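Workshop Tips: Picking Fingers for a Small Gripper

Before you buy anything, try the tools you own. Flat pads do fine on boxes and cups. For round handles, ribbed fingers in a soft print bend around the shape and need less squeeze.
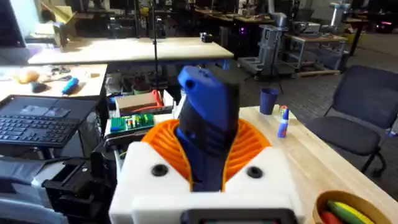
Perrin

The orange fins have a blue tool upright between them, with the black grip section sitting low in the ribs. Start with the heavy end down where you can - it swings less.

Hold each item for 30 seconds, then tilt the wrist 25 degrees. Write down any slip over 5 mm. Wipe the fins between runs.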